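Speaker notes - setting up a small prep station
Costirside kitchen skills evening, talk 3 of 4

Start with the handout. Wait until everyone has one.

Opening point: most people set out too much. When we ran the Patico course in March, every table was full before any cutting started, and half of it went back in the drawer.

Board first. It goes down before anything else and the rest is placed around it. Wider side facing you. If it has a handle, decide now which side the handle goes on and leave it there.

Knife next. For beginners and kids, a plastic knife is fine for soft fruit. Say that lemons are harder than they look - the rind slides. Cut the end off first so the fruit stands flat.

Slices stay on the board until they are needed. Don't move them to a plate just to have them on a plate.

Cloths: folded, stacked, at the near edge of the table. Ask who keeps theirs on the oven door. Usually some 3 hands go up.

Mention the Fedoruk booklet, page 296, for board care. Don't read it out. The Hondine sheet has the same advice in larger print.

Pause for questions. Then show the table with the board on the left and the cloths in front, and give people a minute to look.
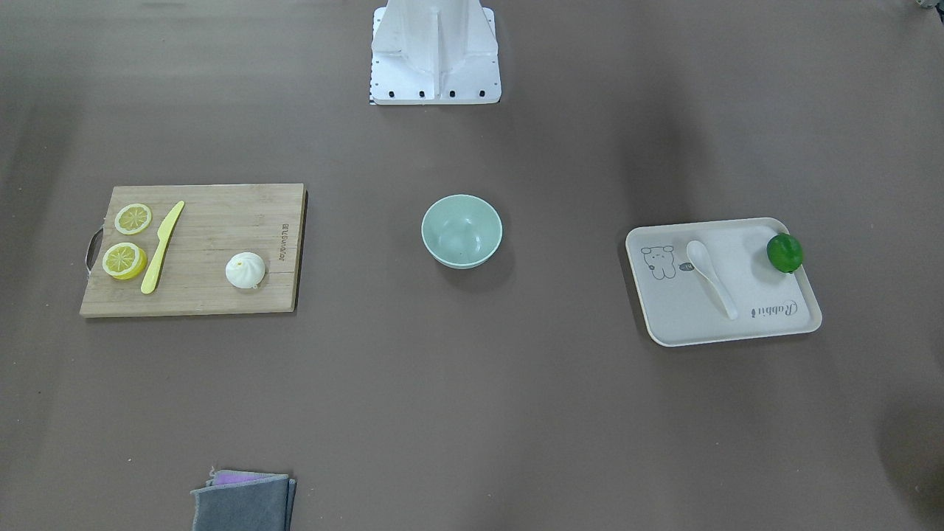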